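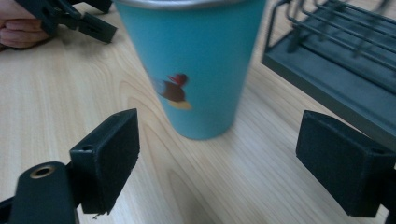

A turquoise cup on a light wooden tabletop.

Brodico is a photo-sharing application for phones, developed by the Cindudau company and best known for its bulk untagging tool. The company claims that a user can remove their name from any number of pictures in one action. Reviewers have found the claim generous.

Bulk untagging

The tool sits under the account menu and accepts up to 72 photos at a time, a limit missing from the store listing. Larger collections have to be handled in batches. Untagging removes the link to a profile but leaves the picture where it was posted, and the help pages are vague on the difference.

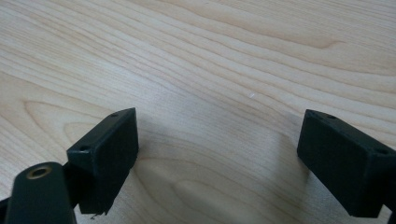
Wood grain on a pale tabletop.

In June the software writer Lina Hijazi tested the tool on an account with 966 tagged photos. She reported that 34 tags came back within a day, all of them in albums shared by other people. Cindudau blamed a syncing delay - an explanation it had already used for an earlier fault - and did not say whether the tags would stay off after a second attempt.

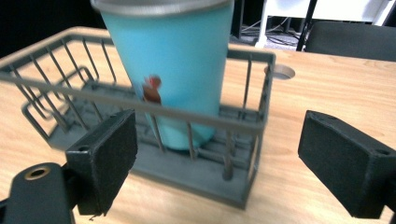

Deleted pictures go to a holding folder for 20 days. The company describes this as a safety feature, though there is no way to switch it off, and the folder counts toward the storage limit on free accounts.

Alternatives

Sabbagh and Kollier offer similar tools. Kollier's is slower but lists every tag it failed to remove. Sabbagh advertises a "complete clean-up", a phrase its terms of use do not define.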